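Section 3. Planning Your Purchase

Before you order a Tronow packing cell, please fix the list of goods it must handle. Tissue multipacks and soft pouches behave differently from boxes, so include both in your test budget.

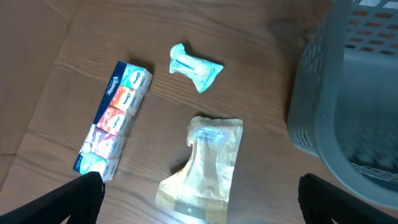
Photo: Truvon / Dénes Veres

Step 1. Measure your table. Two arms on one rail need a free surface, and the basket must be inside the reach of both.

Step 2. Decide on one arm or two. The second arm adds up to 300 dollars per month to the lease - service is included.
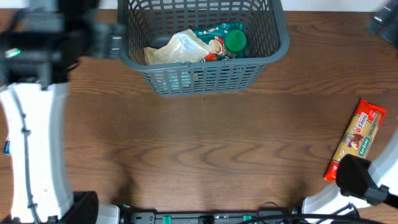

Plaleck wrote to us that they budgeted for the arms only, and had to ask for more money in October to pay for spare fingers.

Step 3. Reserve 750 dollars for fingers and cables. Order these together with the arms.

CAUTION: Do not mix finger types on one rail without written approval.
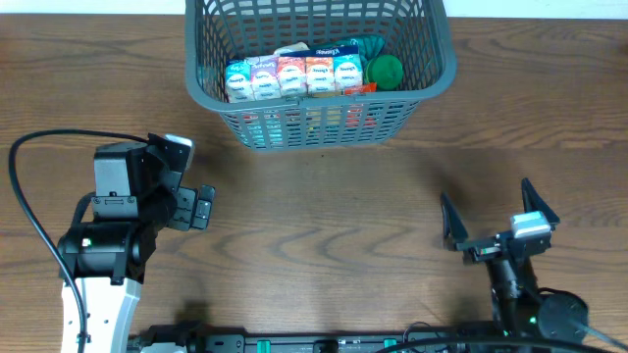
Step 4. Choose the basket. Slotted plastic walls are accepted. Write the basket size on order form 324. 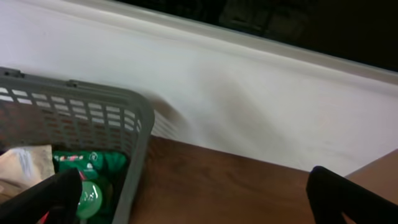

Source: Tazi set-up guide, 5 August 2026

Note: Wrist cameras are quoted separately. Ask for this price before you sign.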